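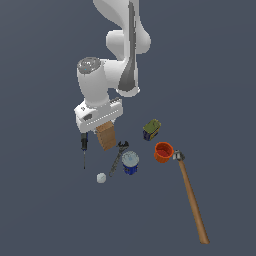

White robotic arm, simulated render

Setting up a local build cache for a small app team

A clean build of the Millow app took 11 minutes on each developer's machine. Most of that time went into compiling modules that had not changed. A shared cache on the office network lets one machine reuse what another has already built.

What you need
A spare computer with 32 GB of memory and a wired network connection
At least 200 GB of free disk space
Admin rights on that computer
The same compiler version on every machine that will use the cache

Step 1. Install the cache server
Create a separate user account named cache and log in as that user. Unpack the Grastley server into its home folder. Do not run the server as root.

Step 2. Set the limits
Open server.conf and edit these lines:

max_size = 200G
expire_days = 30
read_only = false

When the folder reaches max_size, the oldest entries are removed first. Entries that have not been read for 30 days are removed in any case.

Step 3. Start the server
Run grastley start, then grastley status. The status line should read "listening". If it reads "blocked", open the port in the firewall and start again.

Step 4. Point the clients at it
On each developer machine, add the server address to the build settings of the project. Use the host name - the numeric address may change after a router restart. Commit the setting so that new checkouts pick it up.

Step 5. Check that it works
Build once on machine A. On machine B, check out the same commit, delete the build folder and build again. The log on B should list most modules as "fetched". Modules listed as "compiled" were not found in the cache.

Common causes of a miss
Compiler versions differ, even by a minor release.
A full path such as /Users/name/project is written into a build flag. Replace it with a relative path.
A script writes the current time into a source file before each build.

To empty the cache, stop the server, run grastley clear and start it again. The first build afterward will run at full length.

Dexter Yazzie
Last updated in July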